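Nollton Automation Practice Forum
Working Group Boards > Draft Practice Notes > Household Tasks in Simulation

Thread: Practice Note 7, sink and counter tasks: request for comments on object placement and scoring 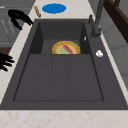 Sink task, simulated kitchen. Plate in the basin, both grippers over the left side of the counter.

nollton_secretariat
Posted 27 June 2018
Members are invited to comment on the second draft of Practice Note 7. The note covers tasks in which two arms move tableware between a sink basin and the surrounding counter in simulation. The following clauses are open for comment.

Clause 3.1. The start state of every episode shall be recorded before the first commanded motion, including the position of each loose object.
Clause 3.4. An object resting in the basin shall be counted as "in the sink" only when no part of it is supported by the deck or rim.
Clause 4.2. Contact between a gripper and the faucet shall be logged as a fault, whether or not the task is later completed.
Clause 5.1. Results from simulated episodes shall not be reported together with results from physical trials under a single success figure.

Comments should cite the clause number. The comment period closes at the end of July.

basin_and_rim
Clause 3.4 is acceptable for plates. It is less satisfactory for long items. In the scene posted with the draft, a red object lies across the plate in the basin. Under the clause as written, I cannot determine whether an item supported by another item, which is itself in the basin, satisfies the condition. Our laboratory would read it as satisfied. A second laboratory may not, and the two sets of results would then differ for reasons unrelated to the arms.

I propose adding: "Support by another object that itself meets this condition is permitted."

tosudine_eval
We support the addition proposed by basin_and_rim. Tosudine has applied an equivalent rule internally for the past year and has found it straightforward to check from contact data.

We do not support Clause 4.2 in its present form. A faucet lever in a domestic kitchen is meant to be touched. A light brush against the lever with no resulting motion should be recorded as a contact and reported separately. Calling it a fault places it in the same category as driving a gripper into the column at speed. Two events of such different severity should not share a label.

counterline
I disagree with the previous post on 4.2. The purpose of a fault log is to be complete. Severity can be assigned afterward by anyone who holds the log, but an event that was never entered cannot be recovered. Laboratories under pressure to report a good figure will decide that most contacts are light.

The faucet is also a fair test of planning. It is tall, and it stands at the back right corner of the sink in the posted scene. An arm entering from the left with work to do on the far counter has room to stay clear of it.

tosudine_eval
For clarity, we did not propose that such contacts go unrecorded. We proposed a separate heading. The text could read: "All contact between a gripper and a fixture shall be logged. Contact exceeding the force limit declared in the test plan shall be classed as a fault."

counterline
That wording is an improvement. I would want the declared limit to be fixed before the first episode and published with the results. With that condition I withdraw the objection.

iturra_sim
A comment on Clause 3.1, which we believe is too weak.

Recording the position of each loose object presumes agreement on which objects are loose. The posted scene illustrates the difficulty. The blue plate and the thin wooden stick on the far counter would be treated as loose by most readers. The small white knob on the right-hand side of the deck would probably be treated as fixed. Near the faucet base, on the inner wall of the basin, there is a small white shape that could be an overflow fitting or could be a stray piece of something. A reviewer working only from the image has no means of deciding.

The scene file does contain the answer, and the note should require that it be published. Our suggestion is a mandatory object list, with each entry marked as fixed, loose or articulated, issued with every result.

We offer one figure in support. In an internal audit of 1,604 sink episodes, 700 had to be scored again after two evaluators were found to be working from different lists of loose objects. The arms and the policy were identical throughout.

basin_and_rim
The Iturra figure is persuasive and I would support a mandatory list. I would ask that the format be kept simple. A plain text table is sufficient. Several smaller laboratories on this board do not maintain tooling for anything more elaborate.

graylever
I am a newer member and request clarification. Does an object list need to name the object, or only describe its shape? I ask with regard to the red item. I took it to be a sausage at first. It may equally be the handle of a utensil. The distinction affects how one would grip it and where one would be expected to put it.

iturra_sim
In reply to graylever: the list should give both a name and a handling class. The name tells the reader what the scene author intended. The handling class tells the evaluator what is permitted, for example whether the item may be dropped, or must be placed. Where the two appear to conflict, the handling class should govern.

fikel_bench
Fikel wishes to register a reservation about the direction of this thread. The note began as two pages of good practice. With a published object list, a declared force limit and a handling class for each item, it is becoming a standard in all but name. Members adopted the practice note format so that guidance could be issued quickly and followed voluntarily.

We have no objection to any single proposal. We object to "shall" throughout. "Should" would be appropriate for Clauses 3.1 and 4.2, with "shall" reserved for Clause 5.1, where a reader could be misled about physical performance.

counterline
I cannot agree. A recommendation to record the start state will be followed by those who already record it. If members are to compare results, the record is the minimum.

tosudine_eval
We share part of the concern raised by Fikel. A possible compromise is to retain "shall" for any laboratory that claims conformity with the note, and to state plainly in Clause 1 that no member is required to make that claim.

fikel_bench
That would be acceptable to us, provided the sentence appears in Clause 1 and is not left to a footnote.

nollton_secretariat
The secretariat thanks members for their comments. The following will be carried into the third draft: the support wording for Clause 3.4; the revised Clause 4.2, with the force limit declared before the first episode and published; a plain text object list under Clause 3.1; and the conformity statement in Clause 1. No comments have been received on Clause 5.1, which will stand unless a member objects before the period closes.

The question of handling classes remains open. Members with existing lists are asked to attach them to this thread.

graylever
Our list will be attached once it has been cleared for release. It has no handling classes at present, only names.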